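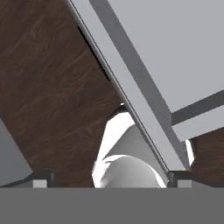
*Page last changed: 12/08/2026 (Rhonda B.)*

# Kikar two-finger pick cell

Hi, I'm Rhonda Bergeron, I look after the Kikar at Tremblay, and I also look after this page, so if something on it is wrong please email me and not Sheldon. He'll only forward it.

The Kikar is a bench-mounted arm with a parallel gripper, sold with our Flatance software. It picks up small parts and puts them down somewhere else, all day. We build it for small shops that have one or two people stuck on a loading job they've come to hate, and I say that as someone who did the job! I spent four years on the packing bench at Grisunik before I came over here, and Grisunik is still where every new version goes first.

## The gripper

Two fingers, with light grey tips and a wide, dark grey base behind them. The tips are the part you'll replace. They pull off with one screw each and a spare pair comes in the box (taped under the lid – people throw the lid out, please don't). We can also cut tips to suit your parts if you send us five or six of them. White parts with rounded tops used to be a real nuisance for us, as the fingers would close a touch too high and the piece would squirt out sideways. The June update lowers the closing height on anything domed, and I'm much happier with it.

## Flatance, and practising on a screen first

Every Kikar comes with Flatance, and you can run a whole job in it as a simulation before the arm is even out of the crate. The view you'll use most is the one looking out from the gripper, with the base along the bottom and the fingertips poking up from it. It feels odd for the first hour. Boards and beams come in at steep angles, you've only got a narrow gap to aim for, and your brain keeps wanting to tip its head. Then it clicks.

We ask everyone to do 100 simulated picks before touching the real thing. Sheldon Lemieux, our applications guy, will happily argue it should be more. The default bench has dark wood-grain surfaces and plain grey framing, and you can swap in your own colours under Workspace > Surfaces. I leave mine on the wood because white parts stand out nicely against it.

A few settings I'd change on day one:

- **Approach speed:** drop it to the second-lowest notch
- **Obstacle margin:** leave it on Wide if there's any framing over your bench
- **End-of-tray chime:** off, for everybody's sake

## What it did to the job at Grisunik

I get asked this on nearly every sales call, so I may as well put it here. There were three of us on the bench, and a tray holds 144 pieces. Before the Kikar, you filled trays until your wrists told you to stop, and then you filled some more. Now the arm fills them and a person sets it up, checks the trays and sorts out whatever it couldn't grab.

No one was let go. One of my old benchmates runs the cell, the other moved to inspection, and I ended up here. But the work did change, and I won't pretend everyone loved it straight away. The bench used to be where you had a natter, and the cell is more of a one-person station. They've since moved it to face the inspection table, and I'd tell any customer to think about that before bolting it down. Talk to the people on the job early, too. The crew at Grisunik picked the tray layout themselves and it's better than ours was.

The longest run they've logged without anyone stepping in is 3,641 picks. That's on one part, well lit, with fresh tips. A mixed bin will be a lot less, so please don't plan your shifts on that number.

## What it won't do

It won't lift anything you'd want two hands for. It doesn't care for oily parts. It also can't reach around a post or a beam, so if your bench has uprights in awkward spots, send me a drawing and I'll run it through Flatance for you (no charge, I quite enjoy it).

## Price and what's in the box

| Item | Price |
|---|---|
| Kikar cell with Flatance | by quote |
| Two-day setup and training on site | $1,483 |
| Spare fingertips, one pair | first pair included |

Setup days are booked through Sheldon. Please have the bench level, a regular outlet within two metres, and whoever will be running the cell in the room for both days – the operator, as well as the manager.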